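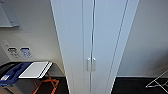

Teaching the cabinet task: leader arm or hand guiding?

pantograph_pete
Ok so I've been at this since February and I need opinions from people who do it for real. The task is opening a tall two-door cabinet, white doors, two short bar handles right next to each other at the seam. Sounds easy, right? I've been showing it by remote control with a Dultent leader arm and I've got 300 demos saved. The policy reaches the handles fine and then does something dumb about half the time. It grabs the left handle when it started out going for the right one, or it parks between the two and kind of shivers there.

My question is whether I should toss the remote stuff and show it by hand, meaning I hold the arm and physically walk it through the pull. The arm can do it (gravity comp mode is decent). I just don't want to redo weeks of work if the problem is somewhere else.

mossy_encoder
How are you picking which door to open first in the demos? If you went left in some and right in others with no cue, the robot is copying you perfectly. It learned that you couldn't decide.

pantograph_pete
Umm. Yeah. I mixed them. I thought variety was good!

mossy_encoder
Variety in where the base is parked, sure. Variety in what the task even is, no. Pick a door, stick with it, train again before you touch anything else. You can probably keep the left-first half of what you've got.

Tilda88
I'd go hand guiding regardless. With a leader arm you can't feel the door. You pull, the door swings on its own arc, your hand wants to go in a straight line, and the follower ends up fighting the hinge. When I'm holding the real arm I feel it right away and my wrist just follows the door around. My demos got so much smoother once I switched, and a lot shorter too.

gearlash
Disagree with Tilda, sorry. Hand guiding puts your hands, sleeves and half your torso in the camera view, and then at run time none of that is there. I trained on 3,799 hand-guided episodes at my last job (Wisside, if anyone remembers them) and the thing basically waited for a forearm to show up. We had to replay every trajectory with no person in view and record the cameras again. It worked but it was miserable.

Tilda88
Well sure, you replay them. Everybody replays them! It's one extra pass and you can run it over lunch.

gearlash
Replay a cabinet door over lunch and come back to a door that was left open from episode two. Somebody has to close it every time.

Tilda88
Ok, that part is fair. I sit there and close it.

pantograph_pete
This is great, keep fighting. A bit more about my setup in case it matters. I have a head camera and a wrist camera. Head view is good for the approach, I can see the handles from pretty far up. The wrist view is what I lean on for the last few inches.

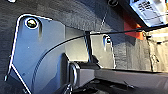 I drive mostly by that one once I'm close, and I'm starting to wonder if I trust it too much. When I practice with the head view only, I'm slower but I don't twist the wrist as much. Does anyone drive with just one view and record both?

mossy_encoder
I drive with both up on one monitor, wrist view small in the corner. Whatever you can see, the robot should be able to see too. If you're standing in the room peeking at the handle with your own eyes, you're cheating and the policy can't cheat along with you. Biggest fix I ever made was turning my chair to face the wall.

estrella_lab_rat
Seconding the chair thing. Also check your cable slack. We run Estrella wrists and if a cable drags while you rotate, the follower lags behind the leader by a hair, and you start overcorrecting without noticing. Then you've taught it to overcorrect.

gearlash
What rate are you recording at, and do you save the leader position or the follower position as the action? Because when the door pushes back those are two different numbers.

pantograph_pete
Follower. Is that bad??

gearlash
It can be. The gap between them is how hard you were pulling. Save the leader command and the policy gets the pull for free. Murodberg's logger does both by default, not sure about yours.

pantograph_pete
Mine has both in the raw logs, I just never used the other one. So no re-recording for that at least. Plan for tonight is left door only, leader command as the action, retrain. If it still shivers I'll do 10 by hand the way Tilda says and compare the pull.

Tilda88
Do more than 10. The first few you'll be yanking it around like a shopping cart.

mossy_encoder
And change one thing at a time! You just listed two.

pantograph_pete
Fine, FINE. Left door first. Retraining now, I'll post the success rate when it's done.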